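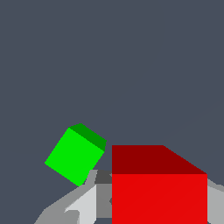
Image: Oriana Godoy / Workex

Stonum wooden block set, large box

Reviewed by Lorena Gaete

We bought the large Stonum set last August for my two kids, who were three and six at the time. It has been on the living room floor most days, so I think I can give a fair account of it.

The blocks are beech with a water-based paint. The edges are sanded but still square enough to stack well. My older one gets towers up to her shoulder before they go. The younger one mostly lines them up along the baseboard and drives a bus over them.

Paint wear is the weak point. After eight months the corners on the yellow ones are down to bare wood, and the blue is starting to go the same way. Red and green have held up better. We had an Ondard set before this and the finish on that lasted longer, but the blocks were lighter and slid around on our rug.

The box is fine – plain pine, rope handles, no lid. I would have liked a lid. One handle came loose and I retied it with a bigger knot.

Wipe them with a damp cloth and let them dry before they go back in. Ours sat damp over a weekend once and two of them swelled a little.

I paid full price at Olivares and they arrived in 14 days. I would buy them again, though I'd look at the unpainted version first.

Posted May 4, 2026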